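Community Help > Kitchen & Pantry > Storage
Filed under: pantry shelves, boxed snacks, trays
3 replies - 11 shares

Do boxes of cookies and crackers keep better lying down or standing up?

shelfandspoon

I moved into a smaller place in Zitthorpe in May and the pantry is one narrow cupboard with fixed shelves. The gap between the shelves is 13 inches on the bottom two and a lot less above that. Most of my cereal goes on the bottom and there is no room left down there, so the cookies, crackers and tea have to go higher up, where the taller boxes only fit if I lay them down.

My problem is that when I lay them down I end up with broken cookies, and the open ones leave crumbs all over the shelf. I also can't tell what is what, because all I see is the end flap, and half of those are blank. I bought a plain tray from Wotine to put under them and it does catch the crumbs, but the boxes slide around on it when I pull it out.

Is there a right way up for this kind of box? And should the tray go in the cupboard at all, or just come out when I'm serving? I would like to sort this out before I buy a second tray. I can't move the shelves, it's a rental.

pantry_on_hollis

It depends on what is inside the box. Cookies that come in a plastic insert with rows are fine on their side as long as the rows run the long way and you don't stack anything heavy on top. Cookies that are loose in one bag will settle into whichever side is lowest, and the ones at the bottom get broken whether the box is up or down. Crackers in sleeves don't care much. Tea doesn't care at all.

What I would do first is take everything out and open the end of each box to see how it is packed inside. Put the loose-bag ones in a jar or a tub with a lid. Once the bag has been opened the cardboard isn't doing anything for freshness anyway - it's the inner bag that matters, and that wants a clip.

For the boxes you keep, lay them with the opening toward you and slightly up. If the flap is at the back you have to take the whole box out every time, and that is when it tips. Anything already open goes at the front of the shelf. I do this on a shelf that is lower than yours and I get very few broken ones.

As for the blank ends, masking tape and a marker. Write the name and the date on the box and stick it on the end you can see.

mrs_doubleboiler

Just stand them up somewhere else. I keep mine on top of the fridge, never had a problem. Top of the fridge can get warm though so not chocolate.

evwood_tablesetter

I agree with the jar for loose cookies, but I'd disagree about leaving the tray out of it. A tray in a narrow cupboard works like a drawer, and if you have fixed shelves it is the only way you will ever see what is at the back. The sliding can be fixed with a piece of nonslip shelf liner cut to the size of the flat part. Don't run the liner up over the rim, it curls and then the tray catches on the shelf above. I bought a cheap roll and it has done four trays with some left over.

Measure before you buy the second one. Take the depth of the cupboard with the door closed, not open, since hinges and door racks take up space on the inside. Mine was short by less than an inch and I had to return a tray I really liked. Also check the width at the narrowest point, usually where the door frame comes in, and leave a little on each side for your fingers.

Choosing which side a box lies on is the part I would spend time on, and the easiest place to do it is on a table with the tray next to you before anything goes in the cupboard. Turn each box until the side with the writing is the one you'll be looking at, then see how it fits the tray. A box like the red and white one on the gray tabletop in my picture, lying on its side, still has the white panel with the small text on its front side, so that is the side I would face toward the door. The pattern looks nice but it won't help you when two boxes have the same colors. My tray style is the same as the one near it, flat with rounded corners and a raised rim. The rim keeps crumbs in, but the rounded corners take a bit off the usable space, so a square box won't push all the way in. Allow for that when you measure - go by the flat part inside the rim and ignore the size on the label. 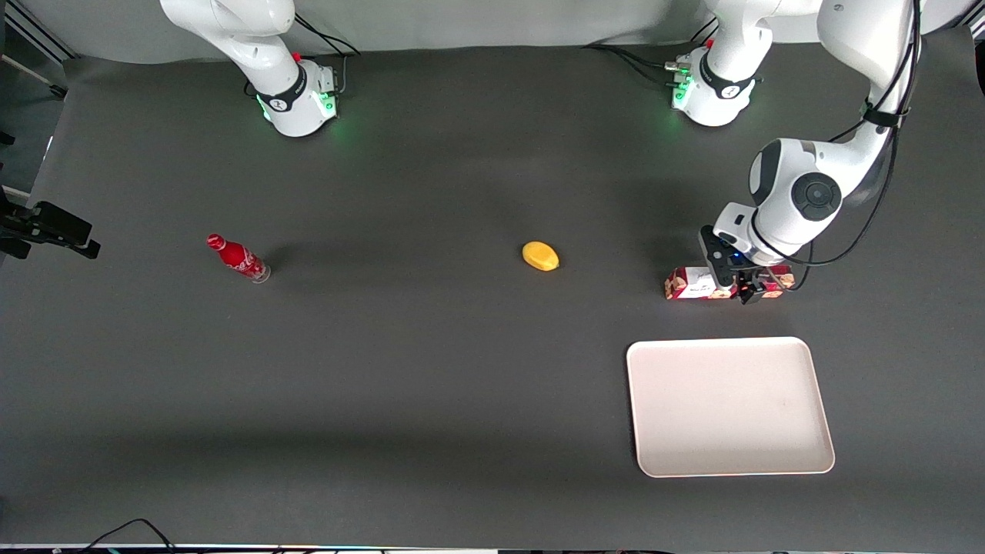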